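Solteo says its new planner can lay a table. The numbers need a closer look

Apr 1, 2022

Solteo has released version 14 of Plitov, its motion planning software for two-armed robots, and claims that it can now share out a simple tidying job between the arms without a person writing the order of moves first.
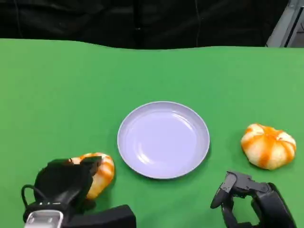 What the firm is claiming

The test job is putting two orange-and-white pumpkin-shaped buns on a round plate, one bun to the left of it and one to the right. Plitov is given a camera view and a short written goal. It then decides which arm takes which bun, who goes first, and how the second arm keeps clear of the first.

Solteo says it made 3,094 runs of this and similar jobs, and that the software finished them "in the great majority of cases". The release notes do not give a success rate. They do say that 894 runs were left out of the final tally because of "set-up faults", a term the notes never define. That is a lot of runs to lose. If a set-up fault means a loose cable, fair enough. If it includes the camera software failing to find the bun, then the hardest part of the job has been taken out of the score.

We asked Solteo which it was. The reply said a fuller account would come in August.

An easy table

The work surface is bright green with dark cloth behind it, and a pale plate and orange streaks stand out well against both. Perception software likes that sort of thing. A kitchen counter with a patterned cloth and a pile of post on it would tell buyers more, and there is no mention of one in the notes.

Nor is it clear how much the two arms need each other. With a bun on either side of the plate, each arm can reach for the nearer one and the planner only has to stop them meeting in the middle. Older tools manage that with a fixed rule: left arm first, right arm waits. Solteo says Plitov is faster than such a rule by 21 per cent, but does not say how the rule was tuned or who tuned it.

The part that may be useful

There is one change that existing users will probably welcome. Plitov now writes a plain log of every plan it threw away, with the reason next to it. Wasitlow, which makes a rival planner, has offered something close to this for a while, though only in its paid version. Solteo is including it for everyone.

The new version also works with Giraldo, the simulator many small labs use, so outsiders can at least try the planner without buying arms. Results from a simulator won't settle the question of the missing runs. For that, Solteo would need to publish all of them.

Plitov 14 can be downloaded now. The bun job is included as a sample project, without the recorded runs.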